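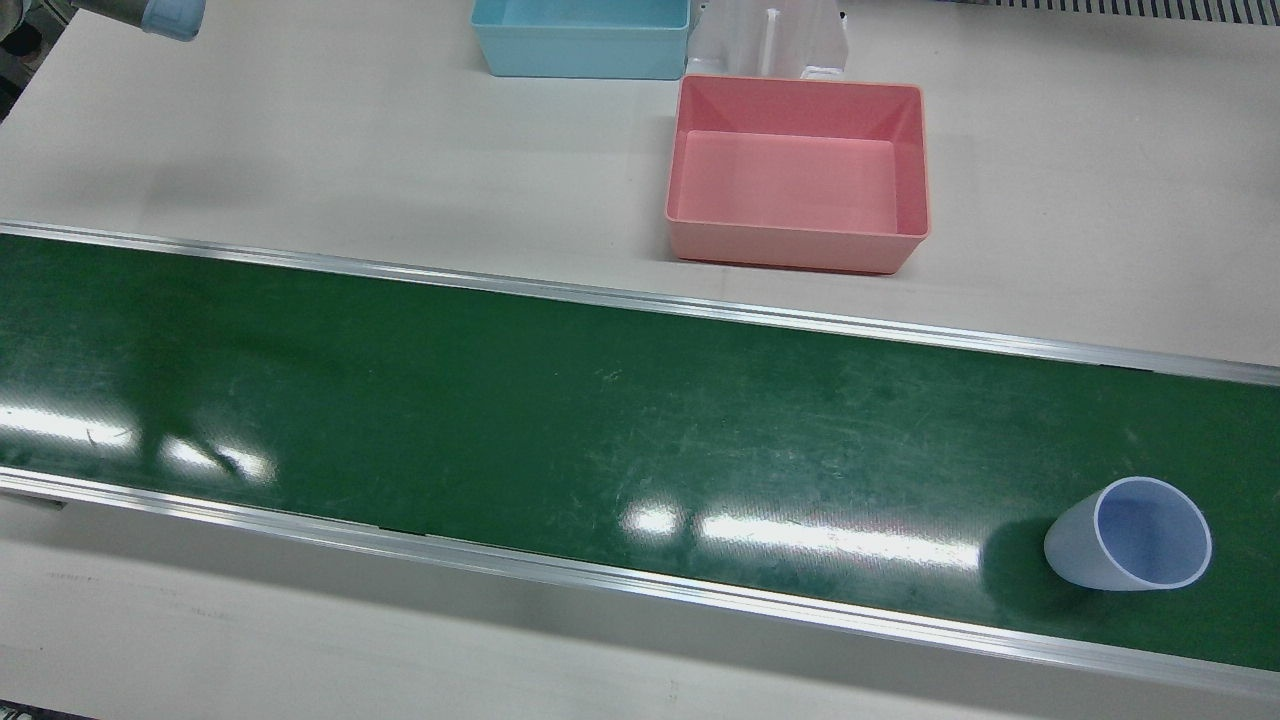 Support > Skollivar line 5 > Ticket 616

Opened by Ruby-Lee Doolan, packing

Morning! The sorting arm has stopped again with a "no pick" message, third time this shift. I've wiped the belt and pressed reset, and off it went for a bit, then the same again. Bart Nijs reckons it's glare from the lights. Could be! 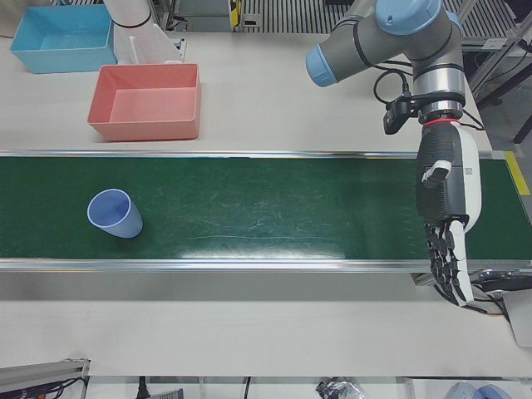 Before the arm came I'd sort cups by hand all day, more than 400 an hour, and now I mostly stand by and clear stops (kinder on my shoulders, but I do miss the chat across the belt).

Update, 2.15: Georges rang, had me drop the belt speed to 60 and dim the lamp over the bins. No stops yet. Please leave this open till Heather's lot have done a night on it.

Contact the Stedside helpdesk | Back to top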